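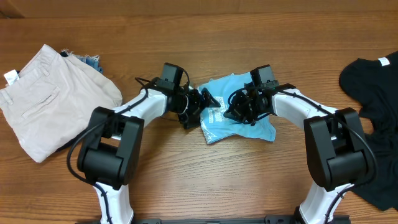
Faut-il plier un t-shirt à l'endroit ou sur l'envers ?
Le devant contre la table, dos vers vous. L'imprimé se retrouve à l'extérieur une fois la pile faite, et on reconnaît le t-shirt sans tout défaire.

4. Plier et empiler

Section valable pour les t-shirts, les pantalons en toile et les jeans. Chemises : voir section 5. Pulls : section 6, ne pas appliquer ce qui suit, les mailles se détendent.

Avant de commencer

Table dégagée au centre. Les pièces déjà pliées sur le côté, gauche ou droite peu importe, mais toujours le même côté. Pas de nappe – le tissu accroche et les plis partent de travers. Une table en bois nue va très bien. L'essuyer d'abord, une trace de café sur un t-shirt clair et c'est reparti pour une lessive.

Linge bien sec. Vérifier les coutures épaisses : ceinture, fond de poche, ourlet. Si c'est frais au toucher, attendre.

Le gabarit Liltora (réf. 126) est facultatif. Il sert surtout à obtenir des piles de même largeur. Sans gabarit, prendre la largeur de l'étagère et retirer deux doigts.

4.1 T-shirt

1. Prendre le t-shirt par les deux épaules. Secouer une fois, sec, vers le bas.
2. Poser devant contre table. Col vers le haut, ourlet vers vous.
3. Lisser du milieu vers les bords, à plat de main. Jamais des bords vers le milieu, ça fait une bosse.
4. Rabattre le côté droit jusqu'au milieu du dos. La manche suit. La ramener vers l'extérieur si elle dépasse.
5. Idem côté gauche. Les deux bords se touchent ou se chevauchent un peu.
6. Remonter l'ourlet jusqu'à mi-hauteur.
7. Plier encore une fois vers le col. Retourner.

Note – T-shirt en boule au sortir du panier : ne pas chercher le col tout de suite. Trouver l'ourlet, c'est le bord le plus long, et le suivre jusqu'à une couture de côté. Ensuite remonter la couture jusqu'à la manche, puis l'épaule. Deux prises et le reste se déroule tout seul.

Note – T-shirt posé en travers : le tourner avant de plier, pas pendant. Un t-shirt plié de travers garde une pointe de tissu qui sort dans un coin et la pile penche.

Attention – Imprimés épais (plastisol, flocage) : ne pas marquer le pli dessus avec l'ongle. Décaler le pli de deux doigts si besoin. Ne pas repasser directement sur l'imprimé, jamais. 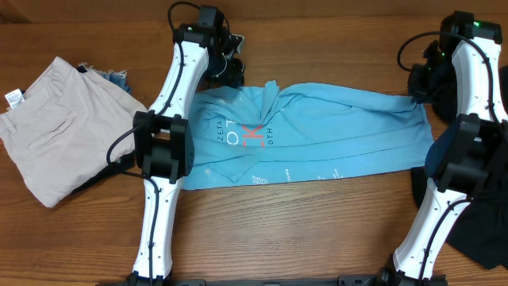
Fig. 4-2. T-shirt bleu clair en travers de la table, à remettre dans le bon sens et à lisser. Pantalon beige plié à gauche.

4.2 Pantalon en toile

1. Fermer le bouton et la braguette. Vider les poches (oui, même la petite).
2. Superposer les deux jambes, couture sur couture.
3. Rentrer la pointe du fond vers l'intérieur pour avoir un bord droit.
4. Lisser de la ceinture vers le bas. Poches à plat, sans doublure retournée.
5. Plier en deux, bas de jambe sous la ceinture.
6. Plier encore en deux ou en trois, selon la profondeur de l'étagère.

Étiquette d'entretien qui dépasse à la taille : la rentrer. Ne pas la couper, elle porte les symboles de lavage et la section 2 s'y réfère tout le temps.

Les passants de ceinture restent à plat. S'ils sont tordus, un coup de doigt suffit.

4.3 Jean

Même méthode que 4.2, avec un pli de moins. Le denim est épais et un pli de trop fait rouler la pile.

Bords effilochés : ne pas tirer sur les fils. Couper au ciseau ce qui pend trop et placer le bord effiloché à l'intérieur du pli, sinon il s'accroche au vêtement du dessus.

4.4 Monter la pile

1. Jeans en bas, toiles au milieu, t-shirts en haut.
2. Alterner le sens du pli une pièce sur deux. La pile reste d'aplomb.
3. Pas plus de 8 pièces par pile. Au dela, celle du bas est marquée et on ne la sort plus sans tout renverser.
4. Noir et clair séparés, au moins les premières semaines pour un vêtement neuf.
5. Glisser la pile sur l'étagère main dessous, main dessus. Ne pas la porter par les bords.

Intercalaires Flilum : un toutes les quatre pièces, côté lisse vers le haut. Si l'intercalaire gondole, le laisser une nuit sous une pile de jeans.

4.5 Problèmes courants

Le t-shirt s'ouvre quand on le pose.
Dernier pli trop court. Reprendre à l'étape 6 et pousser l'ourlet plus haut.

Une bosse au milieu.
Manche en double épaisseur, ou tissu pincé sous la main. Déplier, lisser, refaire. Ne pas tasser.

Les piles n'ont pas la même largeur.
Normal entre tailles S et XL. Régler le gabarit sur la plus grande taille et rentrer moins les côtés sur les petites.

Faux plis après deux jours.
Linge plié trop tôt, encore un peu humide. Suspendre une heure puis recomencer. Le repassage vapeur est traité en section 7.

Pièces de rechange

Charnière du gabarit : réf. 1802. Lot d'intercalaires : réf. 92. Commande auprès de Norarton, service accessoires, à l'attention de Magdolna Boros. Joindre la référence du gabarit, pas celle de la boîte.

Section revue le 15 mai 2022 (H. Kemeys). La planche des chemises sera remplacée en septembre, garder l'ancienne d'ici là.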